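Plodlow bath mat, the long one: six months in
Feb 15, 2023
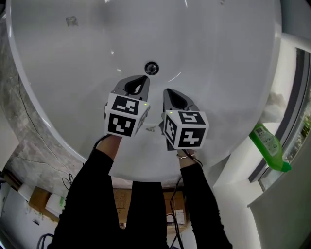 A reader wrote in after my shower curtain post to say that all bath mats are the same mat with different holes in it, and that I should stop spending money on them and buy a good towel. Fair enough! I believed that for years, and I went through a lot of cheap mats believing it. Then in August I bought the long Plodlow, and I've been boring my family with it ever since, so now it's your turn.

I should say first that I'm a bath person and the rest of the house are shower people. That matters with mats. A shower mat only has to be good under your feet. A bath mat has to be good under everything else too, and most of them are horrible to sit on. My old one, a Clarkoris with the big round bubbles, left a pattern on the backs of my legs that was still there at breakfast. It gripped fine, I'll give it that, but I used to peel it up before a bath and stick it back down for the next person, and of course half the time I forgot, and then somebody would shout.

The Plodlow is flat. Well, almost flat. It has a very fine ribbed top, a bit like corduroy, and the suction cups are all underneath and quite small. Mine has 300 of them according to the packaging (no, I did not check). You can lie on it for as long as you like and forget it's there, and then you stand up and your feet stay exactly where you put them. I can't tell you how happy this made me the first week. I took three baths in two days.

Getting it down

The instructions are one folded sheet and they're good. Run a little warm water first, lay the mat in, press from the middle outward with the flat of your hand. It takes maybe a minute. I skipped the warm water the first time, being in a hurry, and the far end lifted as soon as the bath filled and floated there like a pancake. Did it properly the next day and it has behaved ever since.

There's a cutout for the drain at one end. It's generous, and it works with the tub at our place and with my mother's, which is an older shape with the drain farther forward. If your drain is right in the middle of the tub you'll want to measure before you order. The mat comes in only two lengths and you aren't supposed to trim it (I asked the shop, and they said cutting through the cups ruins the grip along that side).

One more thing on fit: the mat wants a smooth tub. My sister has one of those with a sandy, textured bottom and it would not stick there at all. It slid about worse than nothing. The package does say so, in small print on the back, but I'd have put it on the front in letters you could read from across the store.

Cleaning, or the part I was dreading

You know what the bottom of an old bath mat looks like. I'm not going to describe it. The trouble with my earlier ones was that water sat in the cups, and unless you hung the thing up every single day it went pink and then it went black. The Plodlow has a loop at one corner for hanging, a real one, big enough for a normal hook, and the cups are shallow so they drain when you hang it. I hang it after the last bath or shower of the day and it's dry by morning in summer, by lunch in winter.

Every couple of weeks it goes in the washing machine on cold with a couple of old towels. No bleach, no dryer. It comes out looking new, or it did until around Christmas, when I noticed it had gone a bit yellow at the end where we stand. You only see it if you look. The grip hasn't changed.

Bath oil is another matter. Any kind of oil and the mat gets slick on top, ribs or no ribs, and it stays that way until it's been washed. I gave up the oil and went over to salts, and I don't miss it as much as I thought I would.

What about the others?

I tried two more before settling. The Arkoscombe is thicker and softer and lovely underfoot, really lovely, like standing on a yoga mat, but it took two days to dry and I sent it back. The Thongsuk is the one I'd pick if I only showered. It's open mesh, so the water runs right through and it hardly needs hanging. It's scratchy to sit on, though, and shorter, and my feet ended up past the end of it whenever I stretched out.

The Plodlow costs more than either, and I did hesitate. After six months of daily use with four people in the house I'd pay it again tomorrow. I've already bought a second one for my mother, who was using a folded towel in the bottom of the tub (I know, I know) and who now phones me to say how well she slept after her bath.

Small complaints, to be fair: it smells like a new pool toy for the first week, so air it out. It only comes in white and a sort of oatmeal. And the noise when you peel it up in the evening is really something, a long ripping pop from one end to the other. The dog leaves the room.

I'd get the long size even for a standard tub, as long as it will lie flat from end to end. The short one stops just where you put your foot when you're climbing out.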